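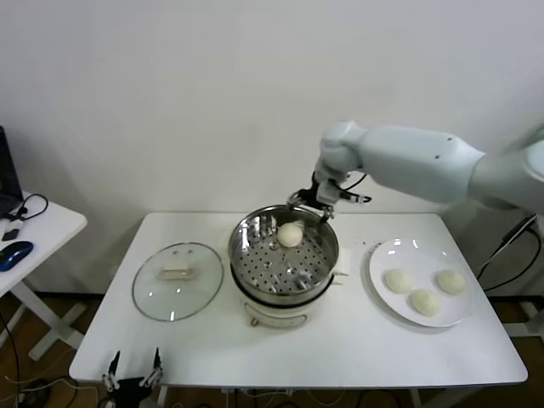

One bun in the steamer basket.

Workshop and kitchen > Measuring > Thermometers and sensors

Search tips Go

April 11, 2019 — posted by Krajewska

Every maker of kitchen probes now claims their sensor is "accurate to half a degree". I have 6 of them in a drawer and they rarely agree. Before you pay for a new one, test what you have.

Fill a glass with crushed ice, top it up with cold water, stir and wait 4 minutes. The probe should read nought. My Panholm read 2 degrees high, straight out of the box. The leaflet called it factory checked. By whom, I'd like to know.

Keep the tip off the glass while you do it. Most have the sensing part in the last bit of the stem, so a probe barely poked into the food is mostly reading air.
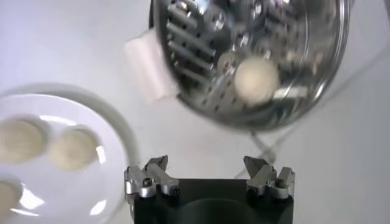 Dough in a slotted steel basket.

Wireless ones are sold as the cure for trailing leads. Perhaps. The Grerno lost its signal whenever I shut the oven door, and the maker's advice was to stand the receiver closer. With a lead you can at least see what's wrong — usually a kink near the plug.

Don't dunk the whole thing, whatever "splashproof" is supposed to mean. Wipe the stem with hot soapy water and keep the joint dry. 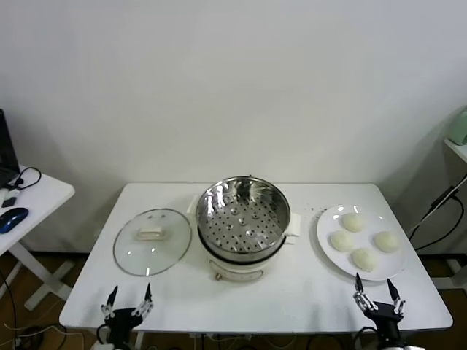
As for the infrared guns, they read the surface and nothing else, and shiny steel fools them badly. Canditz suggests a dab of matt black tape on the metal. I tried it on a cold pan and got nearly 5 degrees' difference between tape and bare steel, so I'd believe the tape. I still wouldn't trust one with a joint of pork.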